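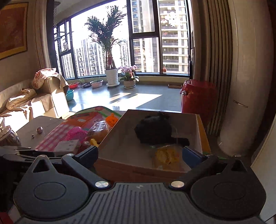 The Veken hand-held gripper on an open cardboard box, black finger pads either side.

Meden Veken hand-held gripper: review
Henryk Wasilewska
May 13, 2026

The Veken is a hand-held gripper with a camera, sold by Meden for recording demonstrations that are later used to train a robot arm. The operator carries it, does the task, and the recording goes to the training software. No arm is needed during collection. I have used mine since January, mostly for packing and tidying tasks in furnished rooms.

Build

The body is dark grey with fine vertical ridges, and the texture gives a decent hold with dry or slightly damp hands. Screw heads are exposed on the body between the pads. This looks untidy but means the jaws can be taken apart without prising off a cover. After 50 hours of use I had tightened the finger screws twice. A drop of low-strength threadlocker has held them since.

The finger pads are round and black, each with a circular recess. On my unit the right finger also carries a blue plastic bracket. It bears against the work before the pad does on wide objects, so check where it lands when you set up a new task.

Grip

Open cardboard boxes are a fair test, as the walls bend inwards under load and the contents shift. The Veken holds a small brown box well if the jaws are square to the sides. Held at an angle, the box turns between the pads. With soft contents, such as folded clothing or items in thin plastic bags, I had few drops. Closing force depends entirely on the operator's hand, and there is no stop to limit it. A light carton can be crushed without much effort.

Small hard parts are less good. The pads are too broad to pick a single screw off a flat table, and metal balls tend to roll before both sides make contact. Meden lists narrow pads as an extra. I have not tried them.

Camera view

The jaws sit low in the picture and leave a clear view of the table and the room beyond. Exposure copes with a large window in full daylight, and objects on the table remain readable. Tracking was steady in rooms with plenty of furniture and poor when I faced a plain wall at close range. Reflections in dark glass caused 3 lost recordings in one afternoon. Drawing the curtain cured it.

Comfort

Wrist fatigue sets in before the battery runs low. I work in blocks of 6 short tasks and then rest. The weight is towards the front, and a counterweight behind the handle would help.

Compared with the Kermani

The Kermani gripper from Akthorpe is lighter and its trigger is smoother. Its pads wear faster: I went through 2 pairs in the time the Veken used none. The Kermani software also splits recordings by itself, where Meden expects you to mark the start and end by hand.

Verdict

Good for boxes, bags and household items up to the jaw width. Poor for small fasteners. Spare pads and brackets are sold separately, and the printed manual gives no torque figure for the finger screws. Meden support sent me one by email the next day.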